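Forum > News & Current Affairs > Peace talks and ceasefires

Brandel truce, day nine

**kacper_lis**
So the Vorer border truce got extended till November. I'm cautiously pleased! My aunt's village has had 200 families back already (she rang, in tears).

**hannak**
Pleased for your aunt, but they extended the last one too and it lasted a weekend. The monitors logged 3,135 breaches.

**IgorSz**
2,111 of those were drones flying over, Hanna. Bit different from shelling, isn't it?

**hannak**
Not if you're the one underneath. I don't buy it.

**zofia_cz**
I'm with Igor on the numbers, but until the Pawlak bridge opens to lorries I wouldn't call it peace.

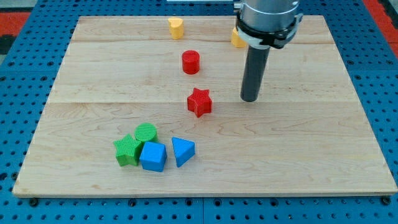 **Reply 5: kacper_lis**
They're saying Wed 6 October for the bridge, one lane only. I'll post when my aunt hears more.

**Reply 6: hannak**
Fine, I'll believe it when she's driven over it.

Filed under: ceasefires, borders, Brandel

Contact the mods | © Flullico Forums | Back to top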